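28/11/2023

Okay, so the server is back up and I'm going to write this down before I go to bed, because last time I told myself I'd remember everything and by the next weekend I had forgotten half of it.

The new season on Enent started tonight. Fresh map, fresh economy, everybody back to a stone pick and a loaf of bread. I've been on the build crew since September, so I've known what was coming for ages and it has been killing me to keep my mouth shut in the general channel. People were guessing all sorts of things. One person was totally sure we were moving to a desert world, and I had to sit there typing "haha maybe" when I'd spent the whole previous evening planting pine trees on a mountain.

We opened the gates right after dinner my time. The queue got to almost 100 inside the first few minutes, and then the login plugin fell over. Of course it did! It worked fine in all our test runs, but our test runs were the crew plus a couple of alt accounts. So there was a lot of "restarting, hang on" and a lot of people posting the same crying cat. Second try held.
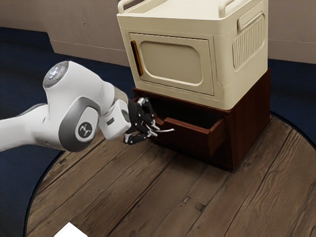
Wooden cabinet on a round plank table

Tonight my job on the crew was spawn duty, meaning I stood in the town square in a silly hat and answered questions. Mostly the same question. Where do I claim land? (Walk out past the wall, then use the gold shovel.) Can I claim inside the wall? (No.) Can I claim just a little bit inside the wall? (Still no, but I admire you for asking.)

I was really proud of the square, by the way. I built the bakery and the long row of houses by the harbor, and I did the harbor twice because the first one was too small for the boats to turn. I heard one player tell another that the harbor was "kinda sick" and I took a screenshot of the chat. I'm not even embarrassed.

The big change this season is the town called Ververidis, up north over the river. Last season all the shops were packed in at spawn and it lagged so badly that walking to the enchanter felt like wading through glue. Now the player shops are all up in Ververidis and spawn only has the basics. I argued against it when we were planning. I thought people wouldn't bother making the walk. Well, I was wrong, they were fighting over the corner plots before I'd even finished typing the announcement. Each plot costs 600 coins for the season and the corner ones went first, then the ones by the bridge.

I told myself I wouldn't buy one. I bought one. It's a tiny one behind the stables and I'm going to sell dyed wool and banners, same as always, since I apparently have no imagination when it comes to business. I still have a double chest of patterns saved in my notes from last time, so at least I won't have to work those out again.

The thing I was most nervous about was the opening hunt. We hid six keys around the map and whoever brought one back to spawn got a pet of their choice. I wrote the riddles, and the crew said they were too easy, and then I made them harder, and then I lay awake thinking they were too hard. Four got found tonight. The one under the waterfall went in what felt like no time at all, which stung a bit. The one in the windmill took ages, even though people kept running right past the door! I was flying over them invisible with my hand over my mouth. The last two are still out there and I've said I'll post an extra hint tomorrow if they haven't turned up.
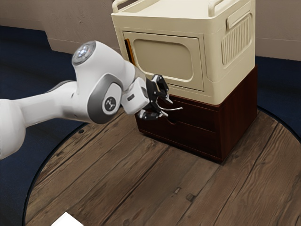 Stuff to fix before I forget

The sign at the north gate still has last season's rules on it. It says no horses on the bridge, and we changed that ages ago.

The Urkent portal drops you one block too high, so you take a half heart of damage when you arrive. That's not a big deal with full health, but a new player came through already hurt and died on the spot, and lost their bread. I gave them more bread. I gave them quite a lot of bread.

The bakery door opens the wrong way. This bothers me and probably no other person on the server, but I'm fixing it anyway.

Somebody has to look at the fishing rewards too. I got the same enchanted boots over and over while I was waiting on the second restart, and if I can fill a chest with them then so can everyone else, and there goes the boot market. I put a note in the crew channel but it was late and I think most of them had logged off. 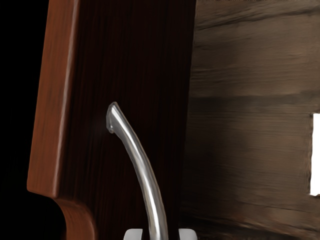 Dark wood grain, with a lighter rounded edge on the left

Oh, and the Ukico guild is back! They took last season off after the whole thing with the castle, and I figured they were gone for good, but a bunch of them logged in together and went straight out east and started digging. They've asked if they can host a boat race for the winter event. I said yes before checking with anyone, so I need to bring that up at the crew call. We do have the harbor for it. And the boats can turn around now.

My wrists hurt and I've had cereal twice today. I still need to write the hints for the last two keys and restock my own wool, and I promised to be on early tomorrow for the players who were asleep for the opening. Going to set an alarm and shut this thing off.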